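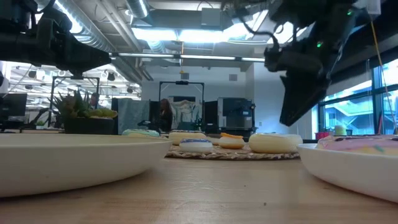
Toy donuts, woven mat, two bowls.

vatmont_lurker
Settle something for me. Is a 30 minute delivery window for a dozen donuts reasonable, or has the Salameh bakery given up on people who sleep past six?

crullerfan2
Reasonable. They bake once. You want fresh at noon, buy an oven.

vatmont_lurker
I have an oven. It makes a sort of sweet hockey puck.

old_fashioned
Disagree with cruller. They used to do a second batch until November, then the sign changed and the price went up. Now you pay more to get up earlier.

crullerfan2
The price went up everywhere. Have you bought butter?

old_fashioned
I have. I didn't charge my neighbors for it.

glazed_over
The place on Comisura Street is open till 2 and has maple. Parking is terrible and the coffee tastes like the pot.

crullerfan2
Maple is a pancake topping.

vatmont_lurker
Going to Comisura tomorrow. Cruller is not invited.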